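Is mineral oil from the drugstore really any different from "board oil"?

Posted in Kitchen & Household > Care and Cleaning

Nayeli Tamayo
Joined in April, 12 posts

I got a maple board as a housewarming present and I've been reading up on how to look after it.
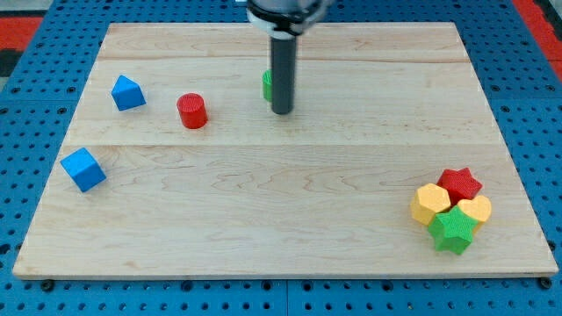 Every article I find ends with a link to a little bottle of special oil. The one my sister-in-law swears by is called Clurneo and it costs more than the dinner I'd be chopping. The label says "food-grade mineral oil with botanical conditioners." The drugstore has a big plain bottle of mineral oil in the laxative aisle for a fraction of the price, and as far as I can tell it's the same stuff minus whatever a botanical conditioner is.

So my questions. Does the expensive oil do anything the cheap one doesn't? How often do I need to do this? I've read once a day for a week, then once a week for a month, then once a month for life, which sounds like a schedule written by someone who sells oil. And is it true that you can't ever use dish soap on it? My mother washed hers with dish soap for my entire childhood and we all lived.

I'd like to hear from people who have had the same board for a long time, please. I've already read the blogs.

Edited to add: I chop mostly onions, chicken and a lot of garlic. I don't have a dishwasher so you can skip that lecture.

Percy Zapata
Regular, 1,318 posts

Buy the drugstore bottle. Check that it says USP on the label and that the only ingredient is mineral oil. Some of the baby oils have fragrance in them and you don't want that on your food. I have been using the plain kind for 20 years on two boards and a rolling pin.

I did try one of the fancy ones once. Not Clurneo, it was Davik, which came in a nice glass bottle with a cork. It smelled like oranges for a day and after that I couldn't tell which board had got which. My wife couldn't either and she has a much better nose. If somebody can show me a test where one board gets the brand and one gets the plain and a third person picks out the difference a month later, I'll change my mind. All I ever see is before and after pictures, and any dry board looks better with oil on it. It would look better with water on it, for as long as the water lasted.

On how often, ignore the calendar. Drip a little water on it. If the water sits up in beads, leave it alone. If it soaks in and leaves a dark spot, let the board dry out fully and then oil it. In my kitchen that comes to a few times a year, more in winter when the heat is on. A brand new board will drink quite a bit at first, so I'd do two or three coats over the first week and then go by the water.

How I do it: warm the bottle in a bowl of hot tap water, pour a puddle in the middle, spread it with a piece of old T-shirt, and don't forget the ends. The ends soak up more than the faces do. Do both sides and stand it on edge overnight, then wipe off what's left in the morning. If it still feels greasy you used too much. It won't hurt anything, just wipe it again.

Dish soap is fine. Your mother was right. Wash it, rinse it, dry it with a towel and stand it up so air gets to both sides. What ruins boards is soaking them in the sink, or leaving them flat on a wet counter so one side swells and the other doesn't. I warped a good one that way and it rocked like a boat until I gave up on it.

For raw chicken I use a separate plastic one. People argue about this and I've read plenty of it. I'm not convinced wood is any worse as long as you scrub it with hot soapy water right away, but I sleep better. Suit yourself.

Dagný Mogensen
2 posts

use olive oil, its natural and you already have it. my grandmother never bought mineral oil in her life

Rocío Huaranga
Regular, 3,250 posts

Please don't use olive oil. It doesn't dry, and after a while it goes rancid and the board smells like an old crayon box. I know grandmothers did it. Mine did too, and her board smelled. Whether yours did is between you and her.

I agree with Percy on nearly all of this, so I'll only add what's different.

The one add-on I think is worth anything is beeswax. A paste of mineral oil and beeswax sits on the surface a bit longer than oil alone, so you redo it less. You can make it in a jar set in simmering water, four parts oil to one part wax, stir until it melts, let it cool. I make a jar and it lasts me ages. The store version is called Dindine something and I've compared the ingredient list to mine. Same two things, plus vitamin E. What the vitamin E is for I have never been able to get an answer on. I wrote to them and got a coupon.

Does wax make the board last longer? I doubt it. I like how it feels and I oil less often. That's the whole case for it.

For garlic and onion smell, coarse salt and half a lemon, scrub, leave it five minutes, rinse. This one works a little. The websites say it "sanitizes" the board and I wouldn't count on that for a second. It takes the smell down and it gets the stickiness off. If you do a lot of garlic, pick one side for garlic and onions and keep the other for fruit. Put a small pencil mark on the edge so you remember. Apples that taste like garlic are a sad thing to put in a kid's lunch.

If the surface gets fuzzy after the first few washes, don't panic and don't buy anything. Let it dry, go over it lightly with fine sandpaper along the grain, wipe off the dust and oil it again. It usually settles down after that.

Nayeli Tamayo

Thank you both, this is what I was after. I did the water drop thing and it soaked straight in, so I've bought the drugstore bottle. The cashier gave me a look of real sympathy.

Rocío, does the wax paste leave a film on the knife? I might try it when this bottle runs out.

Rocío Huaranga

Only if you don't buff it off. Leave it overnight, then rub it hard with a dry cloth until your hand stops sliding.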